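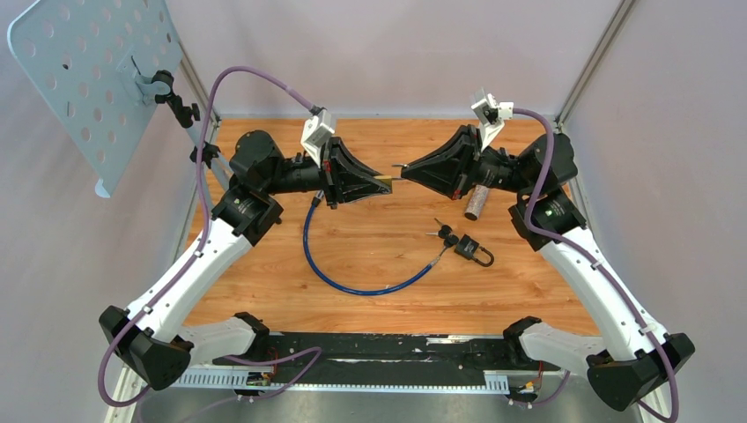 Hi all,

The Drunside club is entering the lock task at Vondisthorpe, and I'm so excited! Two arms, one key, and a handoff in midair. We've logged 202 practice runs since December — keep them coming.

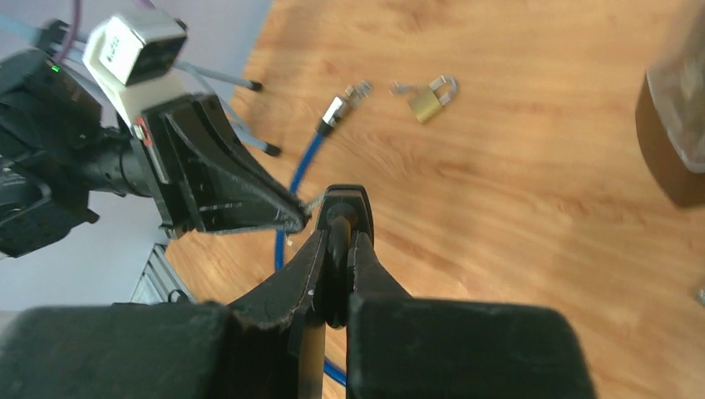
On 6 Apr 2018, Yeshi Belay wrote:

> Do both arms have to touch the lock, or can one do everything? My team would like to try it single-handed.

Two arms, Yeshi, but I love the idea for fun night! 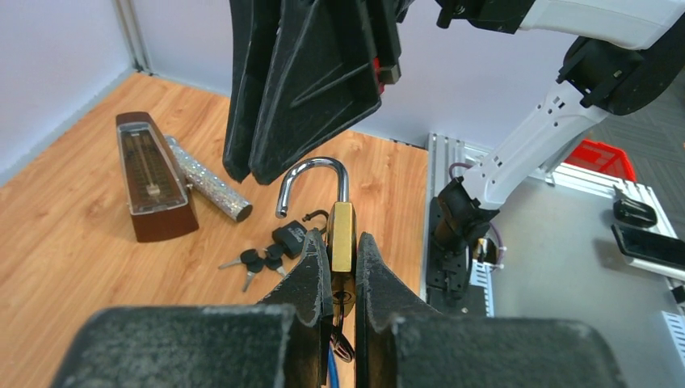

Scoring is simple this year. You get 15 minutes, and a lock has to be open at the end to count. Hold the body upright between the fingers with the shackle up, like the brass one, and the judges can call it right away. A key left hanging in the bottom is fine. 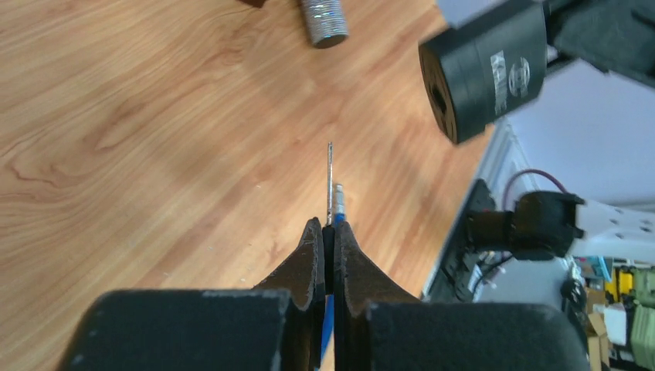 Braltham Robotics List, Vol 11, Issue 15

Cable practice is next. Bring your grip settings and any spare fingertips — we're always short!

Tekleab team, you're up first.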